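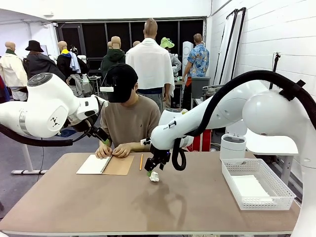

Notes from the open day at Maken, for those who couldn't get to Skermont. The arms had the big tan-topped table, with mannequins standing behind it, and most of us ended up there. They are a white pair, one reaching in from each side, with someone seated between them at an open notebook. The right gripper was down over a crumpled ball of paper at one point, holding something small and green. The part I'd gone to see was the desk clearing, and the grippers get in closer to a person's hands than I expected.

On 9 March the list asked:

> Is anyone going to the Maken day? We'd like to know
> whether the arms run off Mokix or their own controller,
> and if the public can stand near the table.

Mokix, on both arms. They've logged 2507 runs of the desk tasks so far and want another 1000 before they change grippers. Visitors stood at the front edge of the table, no barrier, though staff asked us to keep our sleeves back.

I asked about paper, as our own trials keep crushing it. They don't mind for rubbish – flat sheets are a separate job and weren't on the program.

The Shih people were there too and are organising a second visit in April. Parking is around the back, off the laneway. Reply to the list if you want a spot and I'll pass the names on.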